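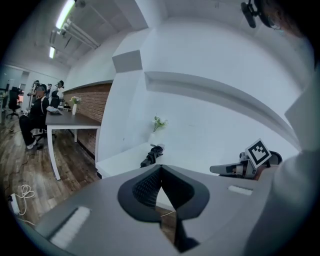 Semstead, 4/27/24

Petition claim, second pass. Everything below is from the public packet and the board video unless I say otherwise.

The line we keep seeing is that "1,000 Semstead parents" asked the school board to pull the current events unit from ninth grade social studies. It was in the local write-up first, then two bigger sites ran it with a link back to the local one, then a board member read it aloud at the April meeting as if it had come from somewhere else. So far that is one source wearing four hats. I don't believe the number and I would like to stop not believing it on instinct, so I went back to the paper.

The packet has the petition as a scan. Signatures on it: 137. I went through them twice and got the same answer. Of those, 106 give a street address inside the district. The rest are blank, out of town, or I can't read them. The form never asks whether the signer has a child in school, so "parents" isn't supported for any of them, including the 106. Some surely are. The form just doesn't say.

Where does 1,000 come from, then? Best candidate is the online version on Plukby. The page shows a big round "goal" in the same type size as the running total, and if you take a screenshot on a phone the label drops onto the next line. I can see a tired reporter reading the goal as the count. I can also see someone doing it on purpose. No evidence for either, so neither goes in the draft. The running total is hidden now that the petition is closed, and the archived copies I tried load the header and nothing else.

Second candidate: the Trikis survey. The people pushing the petition quote it in the same breath, and its sample is supposed to be 1,000 adults statewide. If that's the origin then the number has nothing to do with Semstead at all. I asked Trikis for the question wording and got the press summary again. The summary says respondents were "concerned about politics in the classroom." Well, who isn't? A person who thinks the teacher is too far left and a person who thinks the board is too far right would both tick that box. I would not hang a sentence on it.

Now the other side, which I trust no more than the first. The statement from the teachers at Mac Mathúna says the unit has been taught "without complaint" for 6 years. I asked what records that rests on. Answer: complaints are handled at building level and aren't kept past the end of the school year. So they can't know that, and we can't print it as fact. 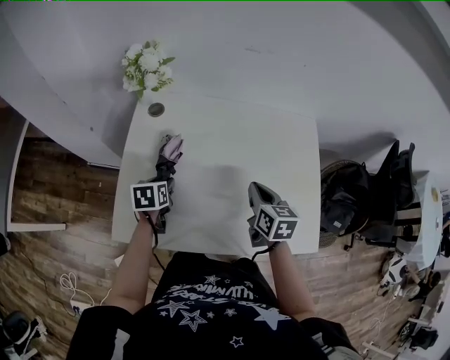

Same goes for the claim that the lesson in question was "taken out of context." Maybe so. The clip going around starts mid-sentence and ends mid-sentence, and the full recording has not been released. Until I see the full recording, "out of context" is an opinion held by people who were in the room and have jobs to protect. The people who posted the clip have something to protect too.

What I would let stand in the draft as of today:
Petition in the packet has 137 signatures, 106 with district addresses.
The source of the larger figure is unknown to us.
The board has taken no vote on the unit. (Checked the video to the end, including the part after public comment where most people stop watching.)

What comes out:
"Parents," everywhere, until somebody shows me a form that asks.
"Outrage," "firestorm," and "divided town." Public comment had speakers on both sides and a long stretch about bus routes.
The Trikis paragraph, all of it.

Still open: written request to the district for any later petition pages, in case the packet scan is short. The last page has no footer and the others do, which bothers me. If more pages turn up I'll redo the count from the start and strike the numbers above. Also need the Plukby export from the organizers. They said yes on the phone but nothing has come, so for now I'm treating that as a no.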